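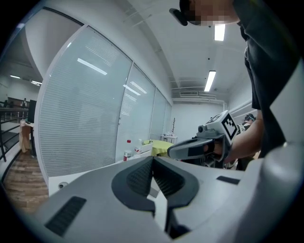 Photo: Fuvonero Archive, 8 Nov 2023

The T-shirt is a light upper garment with short sleeves and a round neckline, named after the shape it makes when laid flat. It is usually knitted from cotton - sometimes mixed with polyester - and has no buttons or collar. Plain colours such as white, black and dark grey are common for everyday wear.

T-shirts were first worn as underwear and became ordinary outerwear during the twentieth century. In the town of Clamow, the Baumgart mill began knitting them with 26 machines and later employed 301 people. Its July sale still draws about 3000 visitors.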